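Lullow arm, bench notes
15th November

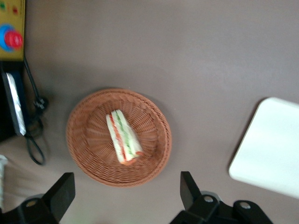 What limits the grip force now that the current sensor is off the board?
The motor driver's own current cap, set in the config file and read once at power-up. Changing it while the arm is live does nothing, so cycle the supply after every edit.

Carried on with the finger spacing today. The Brabec bracket on the right side had play in the lower link again. Took out both bolts, cleaned the threads, put them back with thread lock and left it alone over lunch. Play is gone at the finger base. There is still a little at the tip, which I think is the printed part flexing and not the joint.

Soft objects are the point of this round. Hard blocks have been fine since August, but anything that squashes gets squashed, because the Revau firmware keeps closing until it sees the cap. Dropped the closing speed from 100 to 7 in the config and it is much gentler. Slow to watch – a full close takes long enough to go and fill the kettle. Will try a two-stage close next: fast to a set width, then slow.

Sandwich in the wicker basket is the target. The raised rim is the awkward bit. Coming straight down from above, the fingers have to clear the braid on both sides before they start closing, so the approach height has to be set from the rim and not from the table. Added a separate offset for that in the Troleck script. It is called rim_clear and the units are mm. Please don't rename it, the logger looks for it.

E-stop box: keep it where you can reach it without leaning across the arm. Pressing it drops motor power but leaves the controller up, so after a stop you need to re-home before running anything. Skipping that is how we got error 1769 last time.

Cable still needs a proper route. I want it in a clip along the back of the bench before anyone runs the wide sweep.

To do
– two-stage close
– reprint finger tips, 2 mm thicker at the root
– order more M3 bolts
– copy config to the shared drive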